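From: Josué Coutinho
To: konivell-list
Date: October 30, 2022
Subject: Re: [konivell-list] Sunday bill, the Arkine room, and who gets the late slot

Quick one between soundchecks, sorry for the typing. Answering Siwan's points in order because three people have asked me off list and I'd like to only do this once.

Siwan Watkins wrote:

> Hi all,
>
> Trying to get the second day straight in my head before I send anything
> to the printer. What I have:
>
> 1. Flerkuton closing the main stage, 75 minutes, no support act after.
> 2. Kratochvíl DJ set in the Arkine room straight after that.
> 3. Signing table for Flerkuton some time in the afternoon, nobody has
> told me when.
> 4. Panel on small labels, moderated by Ramesh, four chairs.
> 5. Wristbands for friends and family. I was given 115 as the total for
> both days and I've already got requests for more than that.
>
> Also is the merch drop happening or not? People are asking in the
> comments under every single post. If it's been pulled I would rather
> say so than have a line round the block at 10 in the morning.
>
> And can someone please confirm the surprise guest is still a surprise.
> I saw it on two fan accounts last night.
>
> Siwan

OK.

1. Flerkuton. Still closing. Not 75 though, 60. Their manager called, they've cut two songs from the middle of the set, the slow ones, and they want the screens dark for the opener. Told them fine. Zdeňka is redoing the running order tonight and will send it round, please don't print off the old one. The old one is the one with the green header. If yours has a green header throw it out.

They do not want photographers in the pit after song three. Same as every tour they've done. I know we had photographers in there last year for the whole thing and I know the pictures were great. Different manager now. Three songs and out, and someone has to tell the accredited people before they get there and not at the barrier.

2. Kratochvíl. Yes, in the Arkine room, but the room only holds 224 and the main stage crowd is obviously a lot more than that. So we need a plan and the plan can't be "they'll probably go home." They won't go home. Last year they stood in the corridor and sang. What I've proposed is a second, shorter set in the yard, half an hour, before the room one. He's said yes if there's a monitor out there and if somebody deals with the neighbors. I can get the monitor. I'm not dealing with the neighbors.

If the yard set happens it goes up on the socials at the very last minute, like while he's walking out. Not before. Please.

3. Signing. 3:30, upstairs, one hour. One item per person plus no posed photos, they'll do selfies from across the table if the line's moving. The band asked for the line to be closed at the one hour mark whoever is still standing in it, so whoever's running it needs to cut it off early and be nice about it. I did it for the first day guests and had a kid cry on me. It was horrible. Cut the line early!!

Wednesday-type problem (sorry, old joke from the office): the bass player isn't coming to the signing. She's doing a radio thing. Put "members of" on the sign and not the band name by itself, or we'll get the same complaint forty times.

4. Panel. It's still Ramesh, still four chairs, but one of the chairs is now me, as the Konivell person has dropped out and I was standing nearest. I have nothing prepared. Ramesh please send me the questions, or don't, might be better if you don't. Start time unchanged. We need two handheld mics for the audience this time, passing one up and down the rows took up half of the Q&A last year and you could hear none of it on the recording.

5. Wristbands. 115 is the number and it's not moving. Venue license, not us. I've had requests from people whose connection to the festival is that they once rode in a van with someone. Here's how I'd split what's left on day two: 27 for the bands, to share out however they like, 9 for press who aren't on the photo list, the rest for crew families. Crew families first if it gets tight. They've put up with us since April.

And if a celebrity turns up unannounced, which happened twice on the first day, they don't need a wristband, they need Vilém. Walk them to Vilém. Don't put them in the green room, the green room is full of coats. Don't post it until they've left the building. One of them yesterday was really lovely about it and went round all the stalls and bought a tape from everybody, and then somebody put up a story with the exact stall in it and she had to go out by the loading dock. That's on us. Whoever it was, you know, I'm not going to chase it, just don't.

Merch drop. Happening. Smaller. The long sleeve didn't arrive, it's sitting in a warehouse, so it's the short sleeve and the tote only. Prices as on the sheet. Opens at noon and not 10, I've asked for the website to be changed and it's not been changed. Siwan if you can pin something under the posts that would be a huge help. Cash AND card, the reader's fixed.

Surprise guest. Still coming. As for a surprise, well. Fan accounts guessed it off the hotel, I think. We don't confirm, we don't deny, if anybody asks you at the door you've been at the door all day and know nothing. Slot is inside the Flerkuton set, second to last song, one verse and the chorus, on and off. No walk-on music, no announcement from the stage. Monitor desk knows. Lights know. That's it, please keep it that way.

Other bits, no order:

- the afterparty is at the same place but the list closes at midnight, hard close, the door people there are not our door people and they will not care who you are
- lanyards: day one ones don't work on day two. Different color. Swap yours at the desk
- somebody took the good gaffer tape. Return the good gaffer tape
- the video interviews are moving to the landing because of the noise from the Arkine room. It's tight up there, two people and a camera and that's your lot. Questions need to be two minutes tops, the artists have been doing them back to back and by the end of day one they were answering stuff before it was asked
- first day photos are going up in the shared folder as we get them. Pick for the recap from there, don't pull from other people's accounts without asking

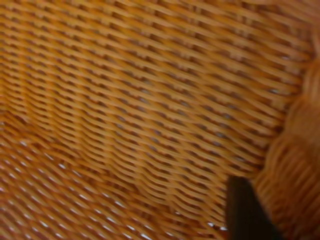 Vilém Dvořáček, off list but he said I could paste it: Fine with the guests coming to me, but I'm not on site until 2 so someone covers the morning. Also I don't agree about the yard set. If we announce it as he walks out, then the only people who see him are the ones already at the food stalls, and the fans who came for him specifically are all inside at the main stage holding their spot. They'll find out afterward and be furious, and they'd be right. Either tell people an hour ahead and manage the crowd properly, or drop it and run the room set twice. I'd run the room set twice. He's done that before in smaller rooms than this and I've never heard him complain about it.

So. That's a fair point and I've gone back and forth on it for the last twenty minutes. Twice in the room means a full clear in between, and the bar in there won't like that, and it pushes the finish past what we told the neighbors. But it also means no neighbors problem in the yard. I've left him a message asking which he'd rather do. If he doesn't mind, we do Vilém's version, two sets in the room, 40 minutes each, clear the room between them, tokens for the second one handed out from the merch table at 5.

Zdeňka, can you leave a gap in the running order for it and I'll fill it in by hand if I have to.

Morning cover for guests: need a name. Not me, I'm on load-in. Reply to the list and not just to me please, my inbox is a disaster and I'm reading everything on a phone with a crack right across it.

Recap post for day one, who's writing it? It had better mention the stalls and not only the famous people looking at the stalls. The stallholders noticed last time. One of them brought it up with me at the bar for a very long time.

Right, they're calling me. Drum check. More later if there's a later, otherwise see the new running order when it lands.

Josué

_______________________________________________
konivell-list mailing list
To leave the list, reply to any message with LEAVE in the subject line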